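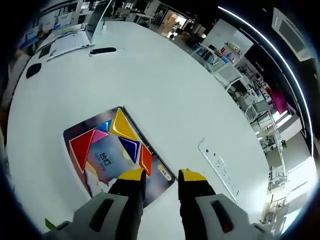
Chapter 4
Twisting Puzzles: Form, Parts and Handling

4.1 Scope of the chapter

Chapter 3 dealt with flat puzzles, in which the pieces lie in a single plane and can be lifted out one at a time. This chapter deals with twisting puzzles, in which the pieces stay attached to a central core and change place only by rotation. The pyramid is taken first. It has fewer faces than the cube, and its moves can be written out in full on a single page.

By the end of the chapter the reader should be able to:
name the faces, edges and corners of a pyramid puzzle;
distinguish a tip turn from a layer turn;
record a sequence of turns in the notation of Section 4.4;
restore a puzzle that has been scrambled by no more than 27 turns.

4.2 Terms

A regular pyramid of this type is a tetrahedron. It has four triangular faces, six edges and four corners. Any face may serve as the base. The word "top" therefore has no fixed meaning until the solver has chosen how to set the puzzle down, and in this book it always refers to the corner opposite the face in contact with the table.

A facelet is one colored triangle on the surface. A piece is a solid part of the puzzle and may carry one, two or three facelets. Beginners often confuse the two and try to move a facelet to its place without regard to the others on the same piece. The exercises in Section 4.6 are meant to correct this.

The border is the narrow strip between neighboring facelets. A wide border makes the colors easier to tell apart at a distance. It has no effect on the turning.

4.3 The working surface

Work at a table large enough to hold the puzzle, a notebook and this book laid open. A plain, light tabletop is preferred. Where the surface is slick, put a sheet of card under the puzzle so that the base does not slide between turns. Laptops and other equipment may stay on the table if they leave a clear area 300 mm deep in front of the solver.

A layer turn on a tetrahedral puzzle is 120 degrees. A layer stopped short of this will block the next turn. Forcing a blocked layer is the usual cause of damage. Kamlesh Katiyar's workshop notes, reprinted in Appendix B, list 135 returned puzzles by fault, and misaligned layers head the list.

The Tradis and Stosten patterns used in the exercises differ only in their color order. Readers working with the Mackay pattern should consult Table 4.2 before starting.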